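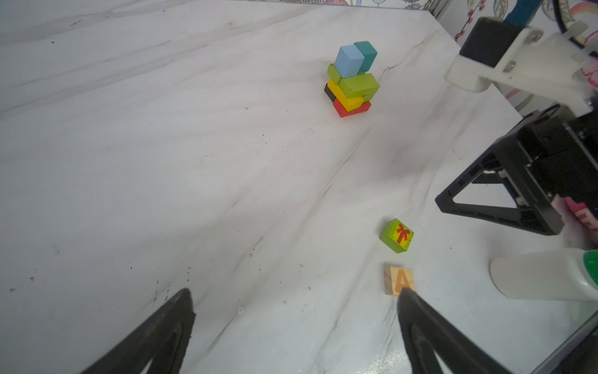 포시아 생활 도움터 > 아이 놀이와 장난감 > 블록과 쌓기 놀이

대리석 상판에서 나무 블록 쌓기, 섞인 블록 정리까지 한꺼번에 여쭤봐요!

글쓴이: 탑쌓는이모
상태: 답변 3개, 채택됨

안녕하세요! 늘 눈팅만 하다가 처음 글 올려요. 요즘 저희 집이 블록에 푹 빠져 있어서 물어볼 게 한가득입니다.

조카가 다섯 살인데 방학 동안 저희 집에서 지내고 있어요. 언니네서 보내준 블록, 제가 어릴 때 갖고 놀던 블록, 벼룩장터에서 봉지째 사 온 블록이 전부 한 바구니에 들어가 버렸습니다. 그래서 크기도 제각각이고 칠도 제각각이에요. 색만 칠해진 직육면체도 있고, 나뭇결이 그대로 보이는 데에 주황색으로 A가 크게 찍힌 글자 블록도 있고, 노란 네모 위에 빨간 리본이 그려져서 꼭 선물 상자처럼 보이는 연두색 블록도 있어요. 저는 이 선물 블록이 제일 좋아요. 조카는 이걸 마지막까지 아껴 뒀다가 꼭대기에 올리겠다고 매번 옆에 빼놓습니다 ㅎㅎ

문제는 노는 자리예요. 거실 바닥에서는 강아지가 자꾸 참견을 해서 흰 대리석 상판 위로 올라왔거든요. 회색 무늬가 은은하게 들어간 건데, 알록달록한 블록을 올려놓으면 색이 정말 예뻐요! 저는 옆에서 커피 마시면서 보기만 해도 기분이 좋아집니다. 그런데 쓰다 보니 궁금한 게 생겼어요.

첫째, 대리석이 매끈해서 그런지 맨 아래 블록이 자꾸 밀려요. 빨간 긴 블록을 눕혀서 바닥으로 쓰고 그 위에 노란색, 올리브색 순으로 올리는 게 조카의 정석 코스인데, 손이 살짝만 스쳐도 통째로 스르륵 움직여요. 밑에 뭘 까는 게 좋을까요? 깔더라도 대리석이 좀 보였으면 좋겠어요. 너무 욕심인가요?

둘째, 탑이 무너질 때 상판에 흠집이 날까 봐 조마조마해요. 나무니까 괜찮을 것 같다가도 모서리로 콕 떨어지는 소리를 들으면 심장이 같이 떨어집니다. 대리석 쓰시는 분들은 어떻게 하세요?

셋째, 놀고 나면 상판에 까만 점 같은 부스러기랑 먼지가 남아 있어요. 블록에서 나온 건지 그냥 집 먼지인지 모르겠어요. 칠이 벗겨지는 거면 아이가 만지는 거라 신경이 쓰이고요. 확인하는 방법이 있을까요? 대리석 닦을 때 식초 쓰면 안 된다는 말도 들었는데 맞는지도 궁금합니다.

넷째, 섞인 블록을 세트별로 다시 나눠야 할까요? 작정하고 세어 보니 전부 46개더라고요. 세트가 뭐였는지 저도 가물가물해요. 큰 것과 작은 것이 섞여 있어서 쌓다가 균형이 안 맞는 일이 많은데, 조카는 또 그걸 재밌어해요. 언니는 세트별로 나눠서 돌려 달라고 하고요.

참고로 칠 블록 봉지에는 세로렉스라고 적힌 스티커가 반쯤 붙어 있었고 글자 블록은 아무 표시가 없어요. 답변 미리 감사드려요! 조카가 옆에서 "선물 블록 얘기도 썼어?" 하고 물어보네요. 썼다, 썼어.

추가합니다: 상판은 광이 나는 쪽이에요. 코팅은 이사 올 때부터 돼 있었는지 안 돼 있었는지 몰라요. 높이는 조카가 의자에 앉으면 팔꿈치가 편하게 올라가는 정도입니다.

답변 1 (채택된 답변)
글쓴이: Jana Lammers
활동 분야: 나무 장난감 수리, 놀이방 꾸미기

와, 이런 질문 정말 반가워요! 저도 블록이라면 자다가도 일어나는 사람이라 신나서 길게 씁니다. 한국어가 좀 어색해도 이해해 주세요. 오브컴이라는 작은 장난감 대여방에서 블록 손질을 맡고 있는데, 거기에도 섞인 블록 상자가 산더미예요.

밀리는 것부터 말씀드릴게요. 광이 나는 돌 위에서 칠한 나무는 잘 미끄러집니다. 먼지가 얇게 깔려 있으면 더 잘 밀려요. 그래서 뭘 깔기 전에 마른 극세사 천으로 상판을 한 번 훔치고, 맨 아래로 갈 블록의 바닥면도 같이 닦아 보세요. 이것만으로 꽤 달라지는 집이 많아요. 어제도 대여방에서 저희끼리 해 봤는데 닦은 쪽이 확실히 얌전했습니다.

그래도 밀리면 펠트를 작게 깔아 주세요. 대리석이 보였으면 좋겠다고 하셨죠? 전혀 욕심 아니에요! 상판 전체를 덮지 말고 탑 자리만 만들어 주면 됩니다. 접시만 한 동그라미로 잘라서 '공사장'이라고 이름 붙여 주면 아이가 거기서만 쌓으려고 해요. 색은 연회색을 추천해요. 돌의 회색 무늬랑 잘 어울리고 알록달록한 블록도 죽지 않거든요. 두께는 얇은 걸로 고르세요. 두꺼운 펠트는 푹신해서 탑이 기울어요. 대여방에서 두툼한 걸 샀다가 도로 잘라서 컵받침으로 쓰고 있습니다.

고무로 된 미끄럼방지 매트는 조심하세요. 밝은 돌에 오래 붙여 두면 자국이 남는 제품이 있어요. 꼭 쓰고 싶으면 놀 때만 깔았다가 걷으시면 됩니다.

흠집 이야기. 조카분이 앉아서 쌓는 높이라면 나무 블록이 넘어지는 정도로 돌이 패이는 일은 드물어요. 저는 긁힘이 더 신경 쓰여요. 작고 단단한 모래 알갱이가 블록 밑에 낀 채로 쓱 밀리면 광이 난 면에 가는 줄이 생길 수 있거든요. 바닥에서 놀던 블록을 그대로 올리기 전에 바구니째 한 번 털어 주세요. 벼룩장터 봉지 바닥에 모래가 있었는지도 한번 떠올려 보시고요. 모서리 쪽 상판은 깨지기 쉬우니 탑 자리는 가운데가 좋습니다. 그래야 무너져도 블록이 바닥으로 덜 굴러가요. 강아지도 있다고 하셨으니까요!

까만 점은 이렇게 확인해 보세요. 하얀 종이를 한 장 펴고, 블록을 색깔별로 하나씩 골라서 종이 위에서 마주 비빕니다. 그다음 물을 살짝 묻힌 흰 천으로 블록 면을 꾹꾹 문질러요. 천에 색이 묻거나 종이에 색 조각이 떨어지면 칠이 나오는 겁니다. 까만 점만 있고 블록에 검은 칠이 없다면 먼지나 과자 부스러기일 가능성이 커요. 짙은 갈색이나 짙은 청록색 블록이 있으면 그것부터 보세요. 어두운 칠은 조각이 작으면 다 까맣게 보여요.

칠이 들떠서 조각으로 일어나는 블록은 놀이에서 빼 주세요. 오래된 칠은 무슨 성분인지 눈으로는 알 수가 없어요. 본인이 어릴 때 쓰던 블록이 섞여 있다고 하셨는데, 저라면 그쪽을 제일 꼼꼼히 보겠습니다. 사포질해서 살리고 싶은 마음, 저도 너무 잘 알지만 오래된 칠을 집 안에서 갈아 내는 건 하지 마세요. 가루가 더 문제예요. 정 아까우면 선반 위에 올려 두는 장식으로 은퇴시켜 주세요. 대여방 선반에도 은퇴한 블록들이 줄지어 있는데 얼마나 귀여운지 몰라요!

식초는 들으신 말이 맞아요. 대리석은 산에 약해서 식초, 레몬즙, 산성 욕실 세제를 쓰면 광이 죽고 희뿌연 얼룩이 남습니다. 미지근한 물에 중성 주방세제를 한두 방울 풀어서 천을 꼭 짜서 닦고, 깨끗한 물걸레로 한 번 더, 마지막에 마른 천으로 마무리하세요. 주스 컵은 블록 옆에 두지 마시고요. 오렌지주스도 산이에요.

코팅이 돼 있는지 궁금하면 구석에 물을 한 방울 떨어뜨리고 10분쯤 기다려 보세요. 닦아 낸 자리가 어둡게 변해 있으면 물을 먹는 상태예요. 마르면 돌아오니까 걱정하지 마시고요. 그런 상판이면 색이 번지는 크레파스나 사인펜 놀이는 다른 데서 하는 게 좋습니다.

블록을 닦는 법도 적을게요. 나무는 물에 담그면 안 돼요. 부풀고 칠이 들뜨고 나뭇결이 보이는 블록은 까슬까슬해집니다. 꼭 짠 천으로 한 면씩 닦고 수건 위에 펼쳐서 말리세요. 그늘이 좋아요. 인쇄된 그림이 있는 면은 세게 문지르지 마시고요. 글자 블록의 A나 선물 블록의 리본 그림 같은 건 한번 지워지면 되돌릴 수가 없어서 제가 다 속상합니다.

이제 제일 재미있는 분류 이야기! 저는 놀이용으로는 나누지 않는 쪽에 손을 번쩍 들겠습니다. 크기가 제각각인 블록으로 쌓으면 아이가 생각을 훨씬 많이 해요. 큰 올리브색 블록 옆에 작은 연두색을 끼워 높이를 맞춘다든지, 꼭대기에 하늘색이랑 청록색 큐브를 나란히 붙여 올린다든지. 세트 하나로만 놀면 이런 궁리가 잘 안 나옵니다.

다만 언니분께 돌려드려야 한다면 표시를 해 두세요. 블록마다 바닥면 한쪽 구석에 연필로 작은 점을 찍으면 돼요. 언니네 것은 점 하나, 본인 것은 점 둘, 장터에서 온 것은 표시 없음. 연필은 나중에 지우개로 지워지는데, 칠이 무른 블록은 눌린 자국이 남을 수 있으니 힘을 빼고 찍으세요. 어느 세트인지 모르겠는 블록은 모서리를 보시면 됩니다. 같은 공장에서 나온 블록은 모서리 둥글린 정도가 비슷해요. 나란히 놓고 손톱으로 쓸어 보면 눈으로 볼 때보다 잘 느껴져요. 무게도 달라요. 같은 크기인데 하나가 유난히 가벼우면 나무가 다른 겁니다.

세로렉스라는 이름은 저도 대여방에서 본 적이 없어요. 스티커가 남아 있으면 떼지 말고 봉지째 보관하세요. 나중에 뭐라도 알아볼 단서가 됩니다.

쓰다 보니 길어졌네요. 11월에 대여방에서 탑 쌓는 날을 여는데 그때 쓸 아이디어도 이 글 덕분에 하나 건졌어요. 마지막 블록을 각자 하나씩 골라서 아껴 두기! 조카분께 고맙다고 전해 주세요.

댓글

탑쌓는이모: 우와, 이렇게 자세히 써 주시다니요! 방금 흰 천으로 문질러 봤는데 밝은 색들은 아무것도 안 묻어나요. 어두운 색은 내일 해 보려고요. 공사장 동그라미는 조카가 직접 이름까지 지었어요. '탑나라'래요.

Jana Lammers: 탑나라! 제가 살고 싶은 나라예요. 어두운 블록 결과도 궁금하니까 꼭 써 주세요.

탑쌓는이모: 갈색 작은 블록 하나에서 색이 조금 묻어났어요 ㅠㅠ 제가 어릴 때 쓰던 거 같아요. 말씀대로 은퇴시켰습니다. 책장 둘째 칸에서 잘 지내요.

Jana Lammers: 잘하셨어요! 비슷한 때에 온 다른 블록들도 한 번 더 문질러 보세요.

답변 2
글쓴이: 사발라네부엌

저희 집도 대리석이에요. 저는 그냥 큰 쟁반 놓고 씁니다. 테두리 있는 나무 쟁반이요. 무너져도 쟁반 안에 거의 다 모여 있고 밥 먹을 때 쟁반째 들어서 옮기면 끝이라 너무 편해요! 탑이 서 있는 채로 옮기는 건 아이가 안 무너졌으면 좋겠다고 할 때만 하는데 숨을 참고 걷게 됩니다. 성공하면 온 가족이 박수 쳐요.

펠트도 해 봤는데 저희는 강아지 털이 다 붙어서 포기했어요. 질문하신 분도 강아지 키우시는 것 같아서요. 펠트로 가실 거면 돌돌이를 옆에 두세요.

청소는 저는 물티슈로 해요. 별일 없었어요.

댓글

돌집아들: 물티슈도 성분에 산이 들어간 게 있어서 매일 쓰시면 광이 조금씩 죽을 수 있어요. 저희 부모님 댁 상판이 그렇게 됐습니다. 빛을 비스듬히 비춰 보면 보여요.

사발라네부엌: 헉 지금 손전등 들고 보고 왔어요. 괜찮은 것 같기도 하고 아닌 것 같기도 하고... 오늘부터 그냥 젖은 행주로 바꿉니다.

탑쌓는이모: 쟁반 좋네요! 밥때마다 철거 협상하느라 힘들었는데 쟁반이면 해결되겠어요. 강아지 털은 생각도 못 했어요.

답변 3
글쓴이: 반듯반듯

저는 나누는 파입니다! 크기별로요. 세트별 말고요.

블록은 한 바구니에 다 넣으면 작은 게 밑으로 가라앉아서 아이가 매번 바구니를 뒤집어요. 그 소리가 대리석 위에서는 꽤 큽니다. 얕은 통 두 개면 충분해요. 하나는 길쭉한 것과 넓적한 것, 하나는 큐브. 통 바닥에는 안 쓰는 손수건 깔아 주시고요. 글자나 그림 있는 블록은 큐브 통에 같이 넣어도 되는데, 저희 딸은 따로 주머니를 만들어 달라고 해서 복주머니에 넣어 줬어요. 설날에 받은 그 복주머니요. 딱 맞아요!!

정리할 때는 "치우자" 하면 안 움직이던 애가 "긴 애들 집에 보내 주자" 하면 벌떡 일어나요. 4살 때부터 이렇게 했더니 지금은 저보다 더 엄격합니다. 제가 큐브를 긴 통에 넣으면 바로 지적당해요.

쌓는 요령도 하나 적자면 긴 블록을 한 방향으로만 놓지 말고 다음 층은 가로로 돌려서 올려 보라고 해 주세요. 그리고 큰 블록이 위로 올라갈 때는 밑에 있는 블록 가운데를 손가락으로 짚게 해 보세요. 거기 맞춰 놓으면 훨씬 잘 버텨요. 그런데 또 너무 가르치면 재미없어하니까 물어볼 때만 알려 주고 있어요. 저는 입이 근질근질하지만요.

언니분 블록은 나중에 돌려드릴 때 조카랑 같이 골라내기 놀이로 해 보셔도 재밌을 것 같아요.

댓글

탑쌓는이모: "긴 애들 집에 보내 주자" 방금 써먹었는데 바로 먹혔어요!! 빨간 긴 블록이 일등으로 집에 갔습니다. 선물 블록은 오늘 밤은 베개 옆에서 잔대요.

반듯반듯: 하하 베개 옆이면 특급 대우네요. 큐브 통 뚜껑은 안 사셔도 돼요. 저는 샀는데 한 번도 안 덮었어요.

Jana Lammers: 가로로 돌려 올리기 저도 찬성이요! 이쪽 방법이랑 쟁반이랑 합치면 정말 좋을 것 같아요.

탑쌓는이모: 얇은 연회색 펠트 도착해서 동그랗게 잘랐어요. 맨 아래 블록이 이제 안 밀려요! 꼭대기는 하늘색 큐브로 할지 선물 블록으로 할지 아침부터 회의 중입니다. 언니한테도 이 글 주소 보내 줬어요. 연필 점은 언니가 오면 같이 찍으려고 합니다.

이 글과 비슷한 질문
원목 블록에서 기름 냄새가 나는데 햇볕에 말려도 되나요
대리석 식탁에 컵 자국이 남았어요
글자 블록이 몇 개 없어졌는데 낱개로 구할 수 있을까요
강아지가 씹은 블록, 버려야 할까요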